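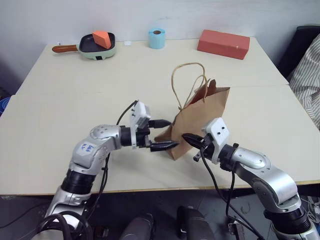
Quelle charge utile faut-il retenir pour un sac en papier kraft à poignées torsadées ?
Celle indiquée par le fabricant sur le fond du sac, diminuée de moitié dès que le contenu est humide ou que le sac a déjà servi.

Wesusine : fiche de données
Notes de manipulation et de rangement de sacs en papier

Version du 16 décembre 2020

Objet

Wesusine regroupe des notes textuelles et des tableaux sur l'usage courant des sacs en papier à poignées : ouverture, mise debout, remplissage, fermeture, pliage, stockage à plat. Le recueil sert de référence au guide d'emballage Hatudwood et peut être consulté séparément. Il ne couvre ni les sacs en plastique, ni les sachets sans poignées, ni les enveloppes matelassées.

Contenu du dépôt

notes/ : fiches de manipulation, une par opération, texte brut en UTF-8
tables/sacs.csv : caractéristiques des modèles de sacs
tables/essais.csv : relevés des essais de remplissage
lexique.txt : termes employés dans les fiches
CHANGEMENTS : journal des versions

Le fichier sacs.csv contient 17 modèles. Le fichier essais.csv contient 40 lignes, à raison d'une ligne par essai. Les deux fichiers se joignent sur la colonne id_sac.

Champs de sacs.csv

id_sac : identifiant interne, entier
largeur, hauteur, soufflet : en millimètres, sac ouvert, poignées exclues
grammage : en g/m², valeur du fournisseur, non vérifiée
poignee : torsadee, plate ou decoupee
fond : carre ou croise
teinte : brun ou blanc

Champs de essais.csv

id_essai : identifiant de l'essai
id_sac : renvoi à sacs.csv
masse : en kilogrammes, contenu seul
etat_initial : neuf, plie ou froisse
appui : debout, incline ou couche
resultat : tenu, affaisse, dechire_fond ou dechire_poignee
remarque : texte libre, souvent vide

Un sac est noté « froisse » lorsque les plis ne suivent plus les lignes de façonnage. Un pli unique en travers de la face avant ne suffit pas, sauf s'il empêche l'ouverture complète. Un sac est noté « incline » lorsqu'il se maintient sans appui extérieur mais que son axe s'écarte nettement de la verticale. La limite entre « debout » et « incline » a été appréciée à l'œil et les saisies anciennes sont moins régulières sur ce point.

Procédure de référence

Poser le sac sur un plan dégagé. Écarter l'ouverture en tirant sur les deux faces, sans saisir les poignées. Pousser le fond depuis l'intérieur jusqu'à ce que les angles inférieurs soient formés. Si un angle reste rentré, le pincer de l'extérieur et tirer vers soi. Placer les objets lourds au fond, à plat, puis les boîtes le long des grands côtés. Les objets souples viennent en dernier. Relever les poignées et contrôler leur collage avant de soulever.

Pour le rangement, vider le sac, le retourner, refermer le fond selon le pli d'origine, rentrer les soufflets et aplatir de bas en haut. Les poignées torsadées sont rabattues à l'intérieur. Les piles sont limitées à 10 sacs ; au-delà, les poignées créent une surépaisseur et les sacs du dessous se marquent.

Conditions des relevés

Les essais ont été menés en octobre dans la réserve de Skornthorpe, sur table. Durée moyenne d'un essai, pesée comprise : environ 2 minutes. L'humidité de l'air n'a pas été relevée. Les charges sont des conserves, des livres brochés et des paquets de riz, choisis pour leur masse connue.

Limites connues

Les sacs blancs sont peu représentés.
Les poignées découpées n'ont pas été testées à l'état froissé.
La colonne remarque mélange les abréviations ; voir lexique.txt.
La fatigue des poignées après plusieurs portages n'est pas mesurée.
Les grammages proviennent du catalogue Rattanakul et peuvent différer du papier livré.

Lecture des fichiers

Séparateur point-virgule, virgule décimale, première ligne d'en-tête. Les valeurs manquantes sont laissées vides. Certains tableurs convertissent id_essai en date à l'ouverture ; importer cette colonne comme texte.

Corrections

Signaler une erreur en indiquant le nom du fichier, l'identifiant de la ligne et la valeur proposée. Les identifiants supprimés ne sont pas réattribués. Toute modification du lexique est reportée dans CHANGEMENTS avant la publication des tables.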